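The Harnix open day is a yearly robotics event held each December in the old Skulter building, and I've been to enough of them now that I got asked to write this entry (sorry in advance!). It opens at 10 and covers the work on Gemano, a project about picking up household things with hand-held grippers. Rawiri Dunstan runs the demonstrations and is lovely about daft questions.
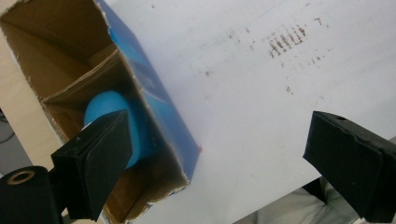 The gripper at an opened cardboard box, with a light blue item inside.

Boxes always draw the biggest crowd - there's so little room for the fingers, and everyone leans in. Last time 31 of us had signed up, and Emerson Araújo gave a short talk on finger shapes that ran well over (I didn't mind a bit).
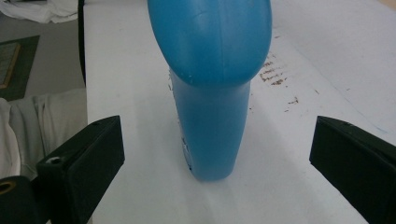 Visitors can have a go themselves after the talk, in groups of nine. The Cordeiro room next door does tea, and the doors close at 15:00.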